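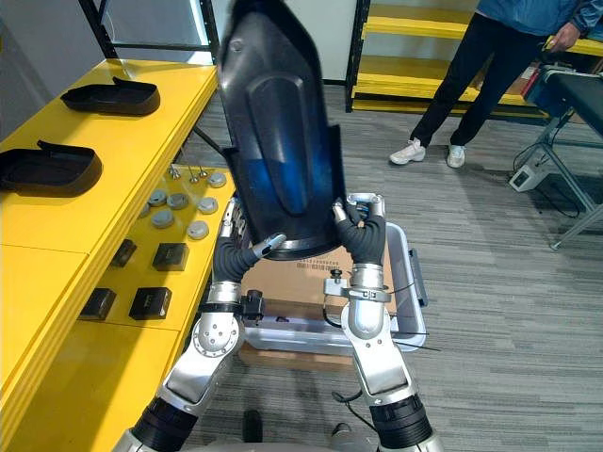 Changes to recycling at Flosilgate

From April 2025 the Flosilgate site will take hard plastics on three days a week instead of one. That covers garden chairs, storage boxes, washing-up bowls, buckets and children's ride-on toys. Please take off any metal parts and tip out rainwater before you come.

Plastic film, polystyrene and plant pots still go in general waste. We asked about plant pots again and the answer is the same for now, though Clivthorpe garden centre will take clean ones at the back gate.

The gate opens at 8 and the last car is let in at half past four. Vans and trailers need a permit, which is free and lasts for 21 days. You can apply online or pick up a form at Clivthorpe library – bring something with your address on it.

The 33 bus no longer stops on Isah Road while the gas works are going on. If you are walking up with a bag or two, use the side entrance on Stadent Lane and ring the bell.

Ayodele Etim has taken over from Oluwatosin Okoro as site manager. Oluwatosin has moved to the collections team and will be dealing with missed bins.

Winter hours start again in October and will be printed in the autumn issue.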